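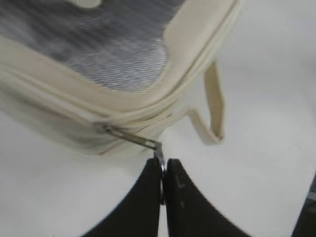

Cosmetic pouch

A cosmetic pouch, also called a make-up bag, toiletry pouch or (in older British use) a sponge bag, is a small closed bag for keeping and carrying cosmetics, brushes, creams and washing things. Most are made of cloth or plastic sheet and close with a zip. The word "pouch" is generally used for smaller, softer kinds, while "case" is used for those with stiff walls or a frame, though shops apply the names loosely and the same bag may be sold under either.

Pouches are made in many shapes. This article deals mainly with the box-shaped pouch, which has a separate top panel, four side walls and a zip running round the upper edge, and with the parts, use and care of such bags.

Names

In Britain "sponge bag" was long the usual name for a bag holding a sponge, flannel, soap and toothbrush. It was commonly lined with rubberised or waxed cloth so that a damp sponge could be packed with clothes. "Wash bag" has largely taken its place in everyday speech. "Make-up bag" is the common name for one that holds cosmetics only. In the trade, "vanity" is used for a box-shaped bag with a lid, whether hard or soft, and a "vanity pouch" is the soft form.

A bag small enough to go inside a handbag is sometimes called a purse pouch. These are nearly always flat and have no base.

Shapes

The flat pouch is two pieces of cloth sewn together on three sides with a zip along the fourth. It is the cheapest to make and the easiest to slip into another bag, but it does not stand up, and things at the bottom are hard to find.

The gusseted pouch has its lower corners folded and stitched across to give it a base. It will stand when partly full. The zip is still straight and runs along the top.

The box pouch is built from a top, a base and a wall. The corners are usually rounded, as a zip will not turn a sharp corner without bunching. When the zip is undone on three sides, the top folds back like a lid and the whole of the inside can be reached. A box pouch may be long and low, for brushes, or close to a cube, for bottles and jars.

The roll has pockets along a strip of cloth which is rolled up and tied. It is used for brushes and pencils more than for bottles.

The drawstring bag has no zip and opens flat into a circle. It holds a good deal for its size but does not protect its contents well.

Parts

Top panel. In a box pouch the top panel acts as the lid. It may be plain cloth, quilted cloth, mesh, or cloth with a clear plastic window let into it. A window allows the owner to see what is inside without opening the bag. Windows are often plain rectangles or ovals, but shaped windows are also made, such as those with two upright parts joined by a bar. The more corners a window has, the more stitching it needs, and the corners are where the plastic tends to split first.

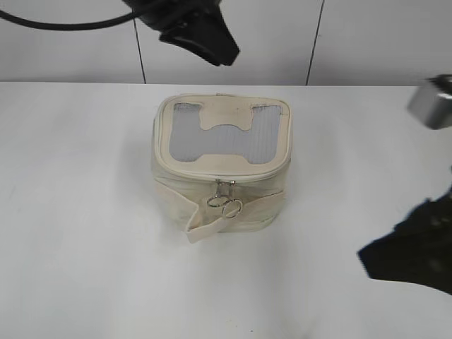
Border and piping. A cloth border surrounds the window or mesh and joins it to the rest of the lid. Piping is a cord covered in cloth and sewn into a seam so that it stands up as a ridge. On a soft bag it helps the edge of the lid to keep its line, and it takes the wear that would otherwise fall on the seam itself. Pale piping is usually the first part of a bag to show dirt.

Zip. The zip of a box pouch follows the edge of the lid round two or more corners. Coil zips, in which the teeth are formed from a continuous nylon spiral, bend more readily than metal-toothed zips and are the usual choice. The teeth may be left showing or covered by a narrow flap on either side. A covered zip looks neater and keeps out powder and dust, but the flap can be caught by the slider if it has not been pressed flat.

Sliders and pulls. A pouch may have one slider or two. With two sliders the bag can be opened from any point along the zip, and the sliders meet when it is closed. The pull is the part held by the fingers. It may be a flat metal tab, a ring, a loop of cord or a strip of leather. Some pulls have a slim tab with a split ring at the end, which gives a larger hold and allows a charm or name tag to be added. Where two sliders have rings, the rings can be fastened together with a small clip or padlock.

Walls. The walls are commonly padded with thin foam or wadding, which makes the bag stand up when empty and gives some protection to glass. Unpadded canvas walls crease and sag but fold smaller for storage.

Lining. Linings are made of polyester, nylon or a wipeable coated cloth. A loose lining can be pulled out through the opening for cleaning. A fixed lining cannot, and spilled powder tends to gather in its seams.

Straps and tabs. A short strap is often sewn into a side seam as a handle or hanging loop. A small tab of cloth at one end of the zip gives the other hand something to hold when the slider is drawn.

Materials

Cotton canvas is strong, takes printing well and can be washed, but it marks easily in light colours and may shrink if it was not pre-shrunk. Polyester and nylon are lighter and dry faster. Imitation leather wipes clean but peels with age, mostly at the corners. Clear windows are made from PVC or, more recently, from TPU, which stays softer in cold weather and is less inclined to go yellow. Mesh lets damp air out and is preferred for sponges and flannels, though it also lets powder through.

Cream, ivory and other undyed shades are common in canvas pouches. They hide pale face powder and show foundation, mascara and lipstick.

Making

The usual order of work for a box pouch is as follows. The window or mesh is sewn to its border and the border is trimmed to shape on a template. Piping is tacked round the edge of the lid. One side of the zip is sewn to the lid and the other to the upper edge of the wall, with small cuts made in the zip tape at each corner so that it will spread. The wall is joined into a loop and sewn to the base, inside out. Raw seams are bound with tape, and the bag is turned through the open zip.

Corners are the chief source of faults. If the zip tape is stretched as it is sewn, the lid will dish or twist when closed. If it is sewn too loosely, the slider sticks at the bend. Maeve Cullinane's handbook Small Bags and Cases advises a corner radius no tighter than that of an egg cup for a home sewing machine.

Sizes

There is no agreed standard. The Calska list of small soft goods, last revised on 2020-06-17, records 2,276 pouches and wash bags by shape and closure, of which 233 are entered as box pouches with a shaped window. Makers give outside measurements, and padding can take a noticeable amount off each inside dimension. Depth matters more than width to many buyers, as a bottle with a pump top will not stand in a shallow bag.

Among makers named in the list, Omo and Simanjuntak both supply cube-like pouches with twin sliders, and Grirotance makes mainly flat and gusseted kinds.

Use

Tall items are normally stood along the back wall, on the side where the lid is hinged, and small ones placed in front. Brushes are kept with their heads away from open pots. Pencils and tweezers can puncture a plastic window from inside and are better capped or put in a side pocket. Pressed powders travel best flat, with a cotton pad between the powder and the mirror.

When closing a full pouch it is usual to draw each slider along one side in turn, holding the wall just behind it. Pulling on the ring at a sideways angle puts strain on the slider and may open the joint of a split ring. If the lid has to be pressed down hard, the bag is overfilled and the stitching at the zip corners may give way.

Passengers taking liquids in hand luggage should note that a pouch with a clear panel in the lid is not the same as a transparent bag. Many airports have asked for the latter, and their rules on size and closure vary.

Cleaning and repair

Loose powder is shaken or brushed out with the lid folded fully back. Canvas can be sponged with lukewarm water and a little washing-up liquid, working from the outside of a stain towards the middle. Oily marks from foundation respond better if the liquid is rubbed in undiluted and left for a few minutes first. Padded bags are best not put in a washing machine, where foam may fold or tear, and should be stuffed with a towel to dry. Windows are wiped with a damp cloth. Nail varnish remover should be kept away from them, as it can cloud the plastic.

A stiff zip may be eased by rubbing the teeth with a candle or a dry bar of soap. A slider that no longer closes the teeth behind it has usually spread, and can sometimes be squeezed gently with pliers. Lost pulls are replaced with a split ring of suitable size. A split window can be held for a time with clear repair tape on the inside, but sewing through the plastic again close to the old holes generally makes the tear longer.

See also

Dopp kit
Pencil case
Toiletry
Vanity case
Zip fastener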